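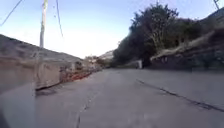 Murik lane, walled section. Long cracks in the pavement are logged under surface code S.

Field Survey Assistant (temporary, two positions)
Ondari Lane and Wall Survey
Employer: Gamage
Location: Murik, on site
Start: September
Length: eight weeks
Reports to: Vasanthi Khondokar, survey lead

Summary

Gamage is hiring two field survey assistants to record the condition of narrow paved lanes and the walls next to them in Murik. The work is visual inspection and measurement on foot. Records go into the Ondari inventory, where they are used to rank segments for crack sealing, gutter clearing and wall repair. The assistants do not carry out repairs and do not make safety ratings. Ratings are assigned by the engineer from the field records.

The survey area is divided into 44 segments. Each segment has a start mark, an end mark and a left and right side, fixed by the walking direction shown on the segment sheet. All offsets are taken from the left edge of the pavement unless the sheet says otherwise.

Duties

Walk each assigned segment in the listed direction and confirm both end marks before recording.

Record cracks by type, length, widest opening and direction. A crack that runs mostly along the lane is logged as lengthwise. One that crosses toward an edge at an angle is logged as diagonal. Sealed cracks are logged separately from open ones. If the fill cannot be confirmed by touch, enter "unconfirmed."

Record the material and state of each wall face: concrete, stone, block, or mixed. Mark visible seams, patches, broken edges and any section that projects beyond the general line of the face.

Record dirt and debris along the joint between wall and pavement. Give start and end offsets and average width. Do not clear the material before it has been recorded.

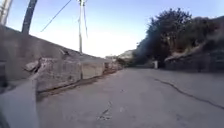

Note the position of utility poles behind or above a wall, and any wire that hangs loose. Wires are recorded from a distance only. Do not touch, move or tie back a wire under any condition. Report it by phone to the survey lead and continue from the next segment.

Record plant growth that leans over the pavement or covers the top of a wall. Height above the pavement is measured at the lowest hanging point.

Enter all readings on the Stoter form the same day. Forms with blank fields are returned. "Not visible" and "not present" are separate entries and must not be used for each other.

Site conditions

Lanes are narrow and open to local traffic. Work is done in pairs, with one person measuring and one watching the lane. Field hours start at 7:00 a.m. and end at 1:00 p.m. Form entry takes place in the office in the afternoon. Low sun causes glare on pale pavement and deep shadow on some wall faces. Where a reading is affected, the segment is flagged for a second visit at a different hour.
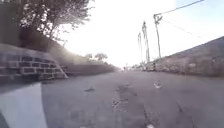

Wall type sets how much time a segment takes. A plain concrete face is recorded as a single strip from start mark to end mark. Stepped block structures are slower. Where rows of block descend toward the road with recessed openings between them, each tier gets its own line on the form, and the openings are checked for soil, roots and loose pieces. The low wall that continues from such a structure along the left edge is entered as a new item, even if the two meet with no gap. Overhanging tree cover is entered under the item it hangs over.

Requirements

Able to walk uneven and sloping pavement for a full morning.
Able to read a tape, a crack gauge and a simple site plan.
Clear handwriting.
Basic spreadsheet use.
Past work in surveying, masonry, paving or drainage is useful but not required.

Applicants must attend one training day before fieldwork. Training covers crack codes, wall codes and traffic watch. It ends with a practice segment, which both trainees record separately and then compare. Training is paid at the normal day rate.

Equipment

Gamage supplies vest, hard hat, tape, crack gauge, clipboard and forms. Assistants supply closed boots with a firm sole and their own rain gear.

How to apply

Send a one-page resume and a short note stating any dates you cannot work to Vasanthi Khondokar at the Gamage office in Murik. Mark the note "Ondari field." Applicants may also include a sample of past field notes, limited to some 1,000 words. Short-listed applicants will be asked to complete one Stoter form from a measured drawing.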